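Cirau district council backs lake trail and landing stages in new tourism plan

30 June 2025
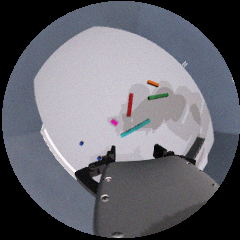

The district council in Cirau has approved a plan to open three lakes in the Wurovex hills to low-impact tourism, with work on the first site due to start once the rainy season is over. The plan covers footpaths, landing stages, bird hides and a small visitor center at Rinaldi, the largest of the three villages on the route. Each site will be marked on the new signs by its own color, and the council settled on orange for the lake path, a strong shade like the bright top of the short orange bar on the white table, with green for the forest path and magenta for the road link to Maltero. Signs will carry place names in the local language and in English.

The trail will run 8 miles from the bus stop at Rinaldi to the old customs house at Maltero. Most of it follows existing farm tracks. Two short stretches cross private pasture, and the council said agreements with the owners were signed in February. Gates on those stretches will stay closed to motor vehicles all year.

Visitor numbers on the lakeshore will be limited to 2000 a month during the first season. Day permits will be sold at the Rinaldi visitor center and at the bus station in Cirau. Residents of the district will not need a permit, but they will be asked to register any boat they keep at the landing stages.

The forest department asked for changes to an earlier draft, which placed a parking lot next to the reed beds on the northern lake. The lot has been moved to the edge of Maltero – a 5-minute walk from the water – and the reed beds will be fenced during the nesting period. No lights will be installed along the shore. The department will also carry out a bird survey before the hides are built, and their final positions will depend on the results.

Boating was the most debated part of the plan. Fishing families in Maltero had objected to powered tour boats, saying the wash damages nets set close to the bank. Under the approved version, only rowboats and electric boats may carry visitors, and none may leave the landing stages before the morning catch has been brought in. Licenses will be offered first to households that already hold a fishing permit.

Money for the first stage comes from the district budget and a regional rural development grant. It will pay for the path surface, two footbridges and the toilets at Rinaldi. The visitor center is to be housed in the former grain store, where the roof needs repair before any other work can begin. A separate request for funds to improve the road between Rinaldi and Maltero is still being considered by the regional office.

The council also agreed to train local residents as guides. The course will cover first aid, basic English, and the plants and birds of the Wurovex hills. Applicants must be at least 18 and live in one of the villages on the route. Forms are available at the district office in Cirau and at the post office in Rinaldi.

Detailed maps of the route can be viewed at the district office during working hours. Written comments on the placing of signs and benches will be accepted until the construction contract is awarded.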